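Let the Robot Watch You Fumble
Notes from the bookshelf end of robot teaching
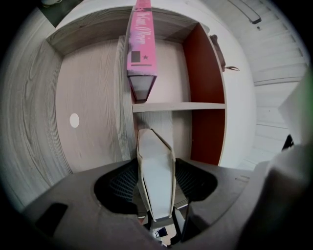 Why I stopped driving and started carrying

I spent most of last year teaching robot arms by remote control, and I was proud of how good I got at it. You sit at a desk with a pair of handles, you watch two screens, and when you move, an arm across the room moves a moment later. It feels like being a crane operator with very small cargo. At Ritbridge, where I learned, there was a waiting list for the good chair.

Then I moved over to a project called Sternaleck, which is about shelves. Putting things on them, taking things off them, turning them the right way up, all the stuff you do at home with half your mind on dinner. And the first thing they did was hand me a gripper with a camera on it and tell me to go shelve books. No arm, no screens, no chair. You walk up to the shelf, you squeeze, you carry, you let go. The gripper records what it sees and how it moves, and later on somebody trains a robot on it.

I thought it was a step down. I'd like to spend the rest of this piece explaining why I've changed my mind, and also where I haven't, because I still think the remote control people have a point and I miss my chair.

What books taught me

Books are a great thing to teach with. They look easy! A book is a box with a hinge, more or less, and everybody who has ever owned one knows how to put it away. But try it with two fingers instead of ten and you find out how much the other eight were doing. A book wants to open. It wants to swing around whatever point you're holding it by. If you pinch it too high the bottom goes wandering off, and if you pinch it too low the top leans over and bumps the shelf above.

With the remote arm, I used to solve all that by being slow. I'd creep in, stop, look at one screen, look at the other, fix the angle, creep in some more. It worked fine, in the sense that the book ended up where it was supposed to be. But go back and watch the recording and it's awful. There are these long frozen stretches where the arm just hangs there while I make up my mind. A robot trained on that learns to hang there too. We had one at Ritbridge that would stop in front of the shelf for ages, like it had forgotten what it came in for, and I knew exactly whose habit that was. Mine.

With the gripper in my hand I don't stop. I can feel the book start to swing and I'm already turning my wrist before I've had a thought about it. When the corner touches wood I feel that too, and I ease off. None of this is a skill I worked on. It's the skill of being a person who has put books away since childhood, and the gripper lets most of it through.

The case against me, as fairly as I can put it

My old colleagues have heard this speech from me, and they have answers.

Their best one is that a robot doesn't have my wrist. I can bend down, lean in sideways, tuck my elbow and reach into a low compartment in a way that no arm bolted to a table is ever going to copy. If I teach it a motion it can't do, I've taught it nothing. When you drive the real arm, you can only record what the real arm can do, so every minute you save is a minute it can use. I think that's true and I think hand people wave it away too quickly. At Sternaleck we lose a fair amount of work this way, and it's usually the work I was proudest of, the clever reach into the awkward corner. Into the bin it goes.

Their second answer is about what the robot gets to feel. I said I can feel the corner touch the wood. Fine, but the camera can't. The recording has the motion and the picture, and all the feeling that made me move that way stays behind in my hand. So you're asking the robot to guess at the reason from what it can see. I don't have a great comeback to this. What I'd say is that an awful lot of it does show up in the picture if you look, the way a spine tips a little before a book slides, and that the driver at the desk isn't feeling the corner either. On our old rig you felt the handles and that was about it.

Their third answer is that I'm just lazy and like walking around. No comment.

Other people's shelves

For me, the argument that settles it is about places. An arm on a stand lives in a lab, and the lab has a shelf, and the shelf is the one the lab bought. By the end of my time at Ritbridge we had 1,000 recordings of that one shelf. I could draw it for you with my eyes shut. The robot could too, I suspect, and that was the trouble, as we found when the building people swapped it for a taller one in July and the thing went completely to pieces.

Real shelves are all over the place. They have wood grain that swirls, and little round white discs stuck on the inside, and a back panel that's pale on one side of the divider and brick-colored on the other. They stand next to a slatted door with a handle on it. There's something small and brown dangling off the side. A person barely notices any of that while putting a book away, and a robot has to learn not to care about it either, and the only way I know to teach that is to show it lots and lots of shelves that don't match. You can't haul an arm into all those rooms. A gripper fits in a tote bag.

And the books get better too! In the lab we had a neat set in sensible colors, all the same height, because somebody had ordered them in one go. Out in real rooms you get a bright pink one with loopy white lettering up the spine that I couldn't swear to reading correctly, and it's long and narrow, and it behaves nothing like the lab set. I love that. I want the robot to meet more books like that and fewer like ours.

Don't throw out the fumbles

One thing both camps get wrong, in my opinion, is tidiness. The instructions I got at Ritbridge and the ones I got at Sternaleck were almost word for word the same on this: if you make a mistake, stop, mark it, start over. So you end up with a big pile of perfect shelving and nothing at all about what to do when it goes badly.

But it does go badly! It goes badly for me all the time. I come in crooked, I catch the edge, I back off and try again from a bit higher. That back-off is the most useful thing I do all day, and we were deleting it. There's a small outfit called Flornitz that keeps these on purpose, and when I visited, the people there had 4 of us shelve books badly for an afternoon and then rescue them. It was the most fun I've had at work and I came home with a sore thumb. I've been pestering my own project about it ever since, and they've let me keep my rescues so long as I file them separately.

You do have to be real about it, though. If you fake a fumble it looks fake, with this little theatrical pause before the save. I did a few of those early on and they're embarrassing. Just work at a normal speed, when you're a bit tired, and plenty will turn up.

What I'd do if it were up to me

I'd use both, in a boring and lopsided way. Send people out with grippers first, to as many homes and offices and odd back rooms as will have them, and let them shelve and unshelve without much in the way of rules. Then bring the driving chair back at the end, for a short stretch on the actual arm, to teach it the things about its own body that my wrist couldn't. The Ejigu people run it that way around, hands first and chair second, and from what I saw of their arm it moves like somebody who lives there.

I'd also rotate the people. Five teachers with different habits beat one very good teacher, even if that one is me. I shelve from the left, always, and I didn't know it until somebody pointed out that our robot would shuffle all the way over to the left for no reason. My mother shelves from the top down. My roommate lays everything flat and calls it done (we've discussed this). All of that ought to be in there.

And I'd pay for thumbs. Squeezing a gripper for hours is harder on the hand than sitting at a desk, and the projects that like to say this kind of work is cheap haven't always been the ones holding the thing. Short shifts, a swap of hands if you can manage it, and a chair in the corner for sitting down. It doesn't have to be the good one.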